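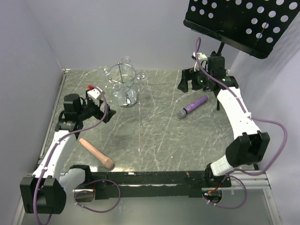 Gray-green surface with thin pale veins and a few faint rust-colored streaks.

Wurkgate, ground floor units: cords, outlets and exits
Walked November 22, 2023 by Amparo Herrero. Second reader: Halfdan Brøndum.

1. Exit doors open from inside without a key
Pass, with a grumble. The rear door opens if you lean on it. The last report called this "smooth operation." I'd like to know who leaned on it for them.

2. Exit signs lit
Pass. The one by the loading door flickers. Replace the tube before January.

3. Extension cords not used as permanent wiring
Fail. There are 34 on this floor. I was told all of them are temporary. Several have been painted over along with the baseboard, so I have my doubts. Thérèse Doucette has the list by unit.

4. Power strips not plugged into other power strips
Fail, Unit 6. Moved while I stood there. I expect it has moved back.

5. Cords and cables clear of walkways and edges
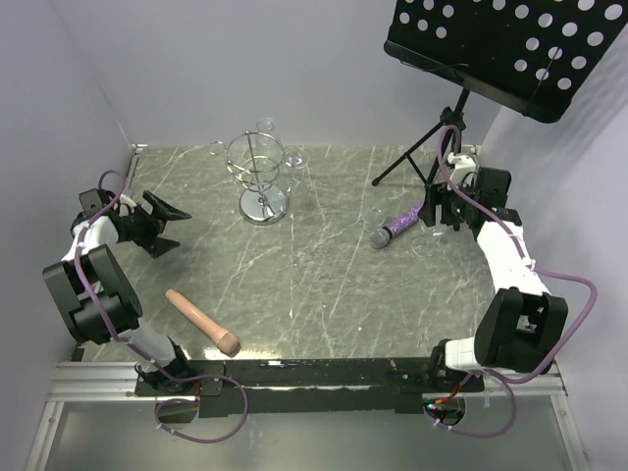

The rule asks for cords to be "suitably managed," and I have never met a tenant who thought theirs weren't. My own test is whether a sleeve or a bag strap could catch on it as someone walks by. A loop can be as much trouble as a cord on the floor, and people forget to look up. Compare the purple cable that loops out above the left wrist and then runs down alongside the white links toward the base: the lower run keeps close, the loop stands away. I would mark the loop for a second look and leave the run alone. Cord covers from Gekilow were suggested again. They curl at the ends and I don't want them in a corridor.

6. Outlets tested
Partial. The Stellia tester says everything is fine, including one outlet with a cracked face. I don't take a green light over a crack. Have it changed.

7. Space in front of breaker panels
Fail. Boxes of Thongdee brochures, stacked to the handle. Hjalti Frandsen says they were delivered this morning. The dust on top says otherwise.

8. Extinguishers tagged and reachable
Pass for the hall. The kitchen tag is unreadable, so I'm counting it as no tag.

9. Incident log kept
Present. Nothing written in it since January. Either this is the safest floor in the city or the pen is missing.

Copies to Sólveig Briem. Items 3, 4 and 7 to be walked again in 60 days, without notice.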